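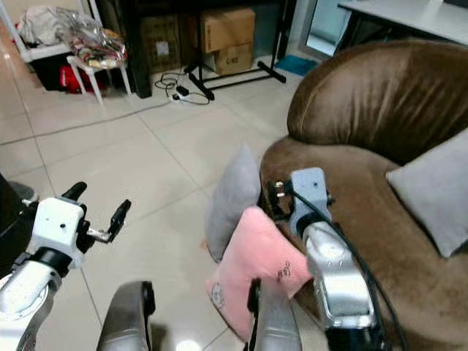
Two arms with open space between them, the right one reaching toward a sofa.

Arkero: Short Evening Prayers, Collected and Sorted

What is in the collection

Arkero contains 919 short prayers for the evening. Most of them come from small printed booklets which parishes gave to families, and a smaller part was written down by hand from older people who knew them by heart. Every prayer is in one of three languages: Danish, Icelandic or English. The longest has 300 words. Many have only two or three lines.

The texts were collected by Auður Overgaard and Bjartur Riis. Tamsin Okafor read all the English ones and corrected the typing mistakes. I made the table and I am responsible for the errors that remain in it.

Files

prayers.csv has one prayer in each row
sources.csv lists the booklets and the people who recited
themes.txt explains the theme words
README is the file you are reading

Columns in prayers.csv

id: a number that never changes, also when a prayer is removed
lang: da, is or en
text: the prayer itself, with a slash where the line ends
theme: one word from themes.txt, for example thanks, sleep, travel, grief
source: points to a row in sources.csv

Spelling

We kept the spelling of the source. If a booklet writes "Thou" with a capital letter in one line and a small letter in the next, you will find it the same way in the table. For the recited prayers there is no original spelling, so Auður used the modern one. Please do not send us corrections to old spelling, but do tell us if a word is clearly missing.

How the themes were chosen

Asif Mohmand and I gave the themes separately and then compared. We disagreed most about grief and thanks. A prayer for a dead grandmother can be full of thanks, and I still think that number 212 should have been placed there. We left it under grief.

Known problems

Some prayers appear more than once with small differences. We did not join them together, as a family may hold to its own version. The theme travel has only 5 prayers and should not be used for any comparison. Icelandic letters can look broken if you open the table without choosing UTF-8.

Use

You may read, print and share the prayers in your church or at home. The people who recited asked that their names stay out, so sources.csv gives only the place and the decade of birth. If you print a booklet from this collection, please mention Arkero on the last page and send one copy to Bjartur.

Changes in October

Added the prayers from the Stuvivham booklet. Fixed the line ends in the Danish part.

Tamunoemi Akpan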